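Trallunis Robotics Club, Dornmont High School
Pre-Run Inspection Checklist: Kitchen Task, Simulator and Bench Arm
Inspected 12 April 2024
Inspector: Valquíria Medeiros, faculty adviser
Result: Simulator cleared with comments. Bench arm NOT cleared until items 7 and 9 are fixed.

Marks used: OK, FIX, N/A. Comments are mine. If you disagree with one, write under it and sign. Do not erase it.

PART A. ROOM AND BENCH

1. Walkway clear on both sides of the bench. OK
Comment: Clear when I came in. I suspect it was cleared five minutes before I came in.

2. Tape line on floor, 300 mm outside arm reach. FIX
Comment: The line is there, but the arm was remounted over the break and no one moved the tape. Measure again from the new base plate.

3. Safety glasses at the bench, one pair per person. OK

4. Long hair, lanyards, hoodie strings. OK
Comment: The rule applies to visitors too.

PART B. BENCH ARM (Drolten kit)

5. Base bolts tight. OK

6. Cables tied back from the elbow joint. OK
Comment: Zip ties this time. Thank you. The masking tape fooled no one.

7. Emergency stop cuts power to all joints. FIX
Comment: It cuts the shoulder and elbow. The gripper stayed powered and kept squeezing. I was told this is "by design so it doesn't drop things." Show me where that is written down. Until then the arm stays unplugged.

8. Speed limit set in software. OK
Comment: Set, yes. Anyone with the team password can change it, so I don't put much faith in it.

9. Finger pads secure, no sharp edges. FIX
Comment: Left pad is peeling at the tip. Replace both as a pair.

10. Power supply label readable, no damage to cord. OK

PART C. SIMULATOR

11. Simulator version matches the one on the competition page. OK

12. Practice scene loads with no error messages. OK
Comment: One warning about a missing texture. The team says it is harmless. Put the full text of the warning in the log and I will decide.

13. Grip check on the sausage, fingers closed. OK, with comment
Comment: The fingers have it, with the short end past the left finger and much more of it hanging out past the right. A grip that far off center worries me once the arm starts to swing. There is also a thin black tail from the long utensil down between the left finger and the sausage. I can't tell from the one view whether it is touching or just close. Check the contact list before anyone writes "clean grasp" in the report.

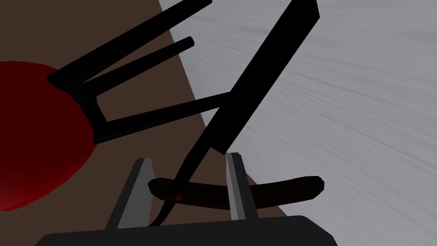
Does a good grip in the simulator mean the real arm will hold the same object?
Only partly. The simulator uses set values for friction, weight and stiffness, and a real object may not match any of them, so the grip has to be tested again on the bench at low speed.

14. Success rule checked by someone who did not write it. FIX
Comment: Fontes wrote the rule, and Fontes tested it. As it stands, the run scores as a success if the object is off the table at the last time step. Thrown off the table would also count. Add a check that both fingers are in contact.

15. Run log saved with settings and seed. OK
Comment: The log claims 355 successes in 380 runs. I would like that number a lot more if item 14 had been done first. Rerun the whole set under the new rule and keep the old log so we can compare.

16. Object positions changed between runs. FIX
Comment: The setting is on, but the range is so small that the objects hardly move. Widen it. If the score falls, report the lower score.

FOLLOW-UP

Items 7 and 9 before any powered work on the bench arm. Item 2 the same day the pads are changed.
Items 14 and 16 before the practice report goes out.
Item 12, send me the warning text.

Simulator work can go on in the meantime. Two people at the screen, one driving and one writing the log, and swap halfway. The full list gets done again in September when the new members join, and I will expect one of them to press the stop button and tell me what it does.

Signed: V. Medeiros

Team reply (write below):
Item 9, pads ordered.
Item 7, we found the wiring sheet. The gripper is on its own supply. Will move it to the switched side and ask for a recheck.

Adviser: Seen. Still unplugged until I have pressed the button myself.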